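## Slide 4: Collection setup (Yaqin)

- Student project, started in May. Task: napkin pickup from a flat tabletop.
- 2434 demos recorded, 324 dropped for lost tracking.
- Hand-held gripper, same finger geometry as the Wernska arm. Say this before the numbers.
- Wenjie wrote the sync code. Credit here, not at the end.

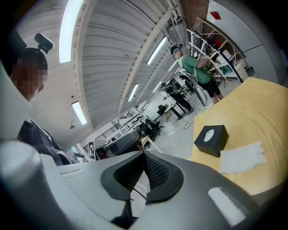

*Gripper at the workshop table, mesh pad facing up. Fiducial marker upright behind it.*

Point to the pad, then the marker. Pause for questions on calibration.

- Recalibrate every 30 demos. Drift grows past that.
- Crumpled napkins are the hard case; folded ones go to slide 5.
- If asked about Cillum: not tested yet.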